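Weekly check – two-arm cell, Karik workshop
Inspector: Piroska Farkas
Date: 27/01/2024

1. Emergency stop tested from both sides. OK.
2. Arm bases tight on the rail. OK, one screw was turned a little.
3. Cables free through the full movement. OK – please look again after 20 hours of work.
4. Fingertips clean, no sharp edges. OK.
5. Speed limit on when the two grippers share a garment. Not OK at first, Kha Vũ corrected it.
6. Hands stay outside the walls while the arms have power. Reminder given to Jordan Naylor.

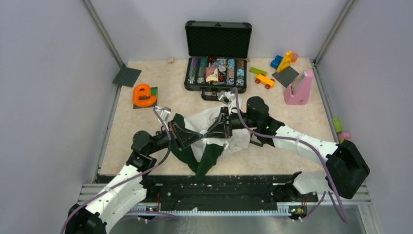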